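How do you teach a robot to pick something up?

Quick guide from the Plalen after-school robot club. Ages 8 and up. Grown-ups can read it too.

You can pick up a biscuit without thinking. A robot can't. It doesn't know what a biscuit is, or how hard to squeeze, or where the plate stops. So somebody has to show it. Lots and lots of times.

Our project is called Korner. We started in October. The job: learn to lift small things off a plate and put them down somewhere else. Sounds easy. Isn't!

Step one, hold the gripper. A gripper is a robot's hand, only without the rest of the robot. You hold it yourself and do the job with it. Open, reach, close, lift. Slowly please. If you rush, the robot learns to rush.

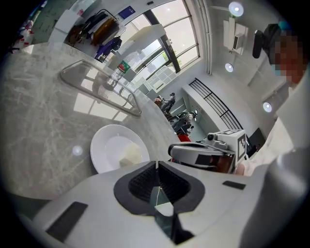 Step two, do it again. And again. Each go is called a demo (short for demonstration). One demo takes 10 seconds if you don't drop anything. We have 3,511 so far, we only wanted 3,000 but people kept asking for another turn.

Step three, move things about. If the plate is always in the same spot the robot just learns the spot. Move it left. Turn it round. Try it in the morning and then when its getting dark.

Step four, the computer has a look at all the demos and hunts for patterns. This bit is called training. It takes ages. Go and have your tea.

Step five, test it. We give the robot 40 tries and write down every one, even the silly ones. Squashed counts as a miss. So does throwing.

Words to know
Gripper: the grabbing part
Demo: one go at the job
Training: when the computer learns from the demos

Want to try at home? Use kitchen tongs and a marshmallow. Shut one eye. Now do it with your other hand. Harder, isnt it? Thats a bit what it's like for the robot.

Next time: why robots hate shiny spoons.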